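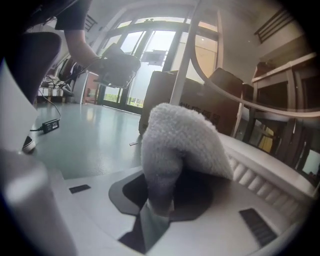
## Progress report, autumn period – printer refurbishment workshop, Mavcombe

Prepared by Zuzana Zeman for the Drarska fund

### 1. Where we are

This is the second report under the present grant. It covers the period up to the end of November. The first report was mostly about the rent and the electricity, so I will not repeat those matters. They are settled and the costs are the same as before.

The purpose of the grant is to take used office and home printers, bring them back to good working order, and pass them to schools, small charities and families who can't buy a new one. In this period we received 370 printers. Of these, 301 were repaired, tested and given out. The others are waiting for parts or were taken to pieces, and I explain this in section 3.

We printed 2,038 test pages. I mention the number because the fund asked in the spring how much paper is used for testing. The paper is donated, mostly opened packets from offices that moved, and we use both sides when the fault allows it. With duplex faults both sides are needed anyway.

### 2. Work done in the period

The biggest part of the work was inkjet machines which stop with a message about the waste ink pad. Many owners believe that such a printer is finished. In most cases the pad is full, or the counter inside the printer believes that it is full, and the rest of the machine is good.

Our procedure is now written down and every person at the bench follows it:

1. Print the status page and write the serial number in the book.
2. Open the pad compartment and look at the pad itself. The counter is not a proof of anything.
3. Change the pad. We do not reset a counter on an old pad, even if it looks clean at the top.
4. Reset the counter, print the nozzle check, and leave the printer overnight.
5. Print the nozzle check again the next morning before the machine is given a green label.

Step 4 was changed in this period. Earlier we tested only once, on the same day, and we had some printers coming back with air in the ink line. With the overnight pause we find the problem ourselves. It makes the work slower by one day, but I think it is correct to keep it.

For laser printers, Marek Kuruc has made a separate bench near the window. He works there mostly with fusers and pickup rollers. Before, the inkjet and laser machines were opened on the same table, and toner came into places where it should not be. The vacuum cleaner with the fine filter, bought from the grant, stands permanently at this bench.

Marek also prepared a list of models that we will refuse in the future. These are models where the print head is not sold separately, or where the case can't be opened without breaking it. The list is short and hangs by the door, and a copy was sent to the two offices which donate the most.

### 3. Machines not given out

I want to be open about this part, as the number is higher than I promised in the application.

One group is waiting for parts. Our supplier, Lukáč, delivered the rollers on time, but the pads came in a wrong size for the wide-format models and had to be sent back. The exchange was free of charge. The correct pads have been confirmed, and when they arrive we can finish these machines quickly, as everything else on them is done.

Another group was taken to pieces. The useful parts – power supplies, trays, scanner glass, cables – are sorted in boxes by maker and by model. We take parts from these boxes almost every day, and for older laser printers they are often the only source. The remaining plastic and metal goes to the municipal collection point, and we keep the receipts.

There is also a small group where we simply did not find the fault. I would prefer to keep them until the winter, when there are fewer deliveries and Marek has time to look at them again. If he doesn't find the reason, they will go for parts too.

### 4. Software and drivers

This took more time than we planned. Many of the schools received new computers during the summer, and the old drivers from the discs in the box do not work on them. In several cases the printer was in perfect order but the school could not print, and we were called as if for a repair.

We now do the following. Before a printer leaves, we install it on a computer with a recent system and print from it over the cable and, if the model has it, over the wireless network. We write on the label which driver was used. Drivers are downloaded only from the maker's own pages. Two families told us that they had found a "free driver" somewhere else and then had unwanted programs on the computer. So we have added one paragraph about this to the leaflet which goes with each machine.

The records are kept in Guser, the stock program which we started to use last year. It does what we need, but the export to a table is still not good: the column with the date of delivery is moved one place to the right if the note field is empty. I correct it by hand before I send anything to the fund. The author of the program knows about it and has promised a new version.

### 5. People and training

We have 4 persons who can do the whole procedure for inkjet printers without supervision. In the spring it was only Marek and me. The training is done on Wednesday afternoons. It begins at two o'clock with a machine that has one known fault, and later the learner gets one from the shelf with no information at all. The second part is much more useful, in my opinion, but people like the first part more.

One of the new colleagues has very good experience with sewing machines, and she has shown us a better way to clean the small gears without removing the whole carriage. We put it in the written procedure.

Safety has been without serious problems. There was one small cut from a metal edge inside a laser printer, which was treated with a plaster from the first-aid box. After this we bought thin gloves for the work on metal frames.

### 6. Money

Spending is inside the budget in all lines except postage. Postage is over because of the pads we sent back and because three village schools asked for delivery instead of collecting the machines. I ask for permission to move the unspent part of the line "tools" to cover this. The detailed table with receipts is sent separately, in the same form as last time.

We did not buy the second ultrasonic cleaner which was in the plan. The first one is enough for the present number of print heads, and I don't think it would be right to spend the money only because it is in the table. I would like to leave this decision open until the next period.

### 7. Plans for the next period

- Finish the wide-format machines when the correct pads arrive.
- Agree with the donating offices that they send the power cable together with the printer. At present it is often missing, and we buy them.
- Write a simple page for schools on how to clear a paper jam, with the common models on one sheet.
- Ask the receiving schools, by telephone, which printers are still in use after half a year.
- Try refillable cartridges on a few models and note how the nozzle check looks after each filling.

The last point comes from the schools. They are glad about the printers, but the original cartridges are too expensive for them, and some machines stand unused for this reason. I can't say yet if refilling is a good answer, and I will write about the results in the next report, also if they are bad.

If the fund wishes to visit, any working morning is suitable, but please call one day before so that Marek or I will surely be in the workshop.

Zuzana Zeman
Mavcombe workshop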